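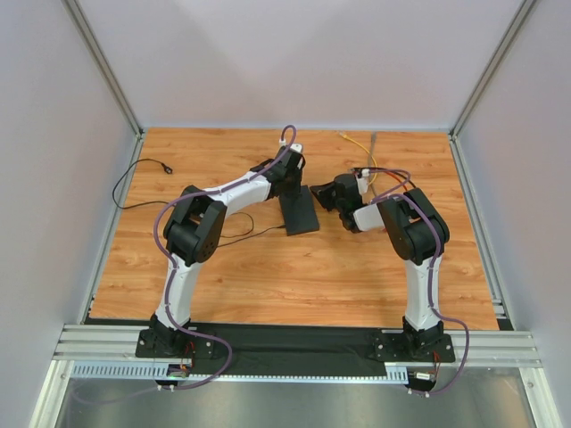
The internet at our place has been dropping out since December, usually in the evening, and I finally set aside a morning to deal with it. I'm writing down what I did, mostly so I can find it again next time.

The router used to live on the floor behind the bookcase. That was the previous tenant's idea and I never changed it. It was lying flat on the carpet with a power strip pushed up against it, and when I pulled the bookcase out there was a layer of dust on everything back there. I unplugged the lot, took the router over to a table where I could see what I was doing, and went over it with a dry paintbrush and then a cloth. A paintbrush is better than a cloth for the vent holes. I used an old 2 inch one that had only ever seen one can of primer.

My first thought was to buy a new one. Roel Stevens at work told me to wait and look at the cables and the heat first, and he was right about at least one of those. The cable I had been using between the wall socket and the router was 25 feet long for a distance of maybe four. The rest of it was coiled up under the bookcase, and one of the clips had lost its tab, so it would slide out a little whenever anyone bumped the shelf. I had a shorter one in the drawer, still in its Verbruggen bag from when I ordered the wrong length, and it clicks in and stays in.

I also looked at the settings while I was at it. I have the login written on a strip of masking tape inside the cabinet door, and I recommend doing the same because I would never have remembered it. There was a firmware update waiting. It took 12 minutes and looked frozen for most of that time. I went and emptied the dishwasher.

After that I tried it standing up on its edge, with the vents out to the side where air can get to them. I like it better like this. It takes up very little room and the switch is easy to reach.
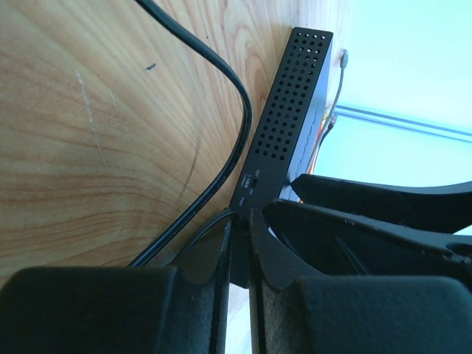

The router on its edge, with the PWR switch near the bottom of the vented side.

That switch gave me some trouble, by the way. I had forgotten there was one. I plugged the power in, waited for the lights, got nothing, and tried a different outlet before I thought to look at the side. If yours has one like this, check it before you start blaming the adapter.

The next question was where to put it for good. I didn't want it back on the floor. The hallway shelf is closer to the middle of the apartment, but it's narrow and gets used for keys and mail. I ended up clearing the end of the low cabinet in the living room, which meant finding a new home for the Stimenetti speaker (now on the windowsill, sounds the same) and a stack of magazines (recycling). The power cord reaches with some slack. I tied the extra with a strip of Velcro and ran it down behind the cabinet leg.

The power strip got replaced too. The old one was a Voltenton with a cracked end, and I didn't feel good about putting it back. The new one is screwed to the back of the cabinet so it isn't lying in the dust.

As for the dropouts, it has been a little over a week and we've had one, late in the evening, for a couple of minutes. Before, it was most nights. I can't say if it was the cable, the update or the dust, as I changed all of them on the same morning. If it gets worse again I'll call the provider and ask them to check the line.

Still to do: label the plugs, and get rid of the box of old chargers I found behind the bookcase. Two of them fit phones we haven't owned in years. The bookcase itself is back against the wall and sits flush for the first time since we moved in.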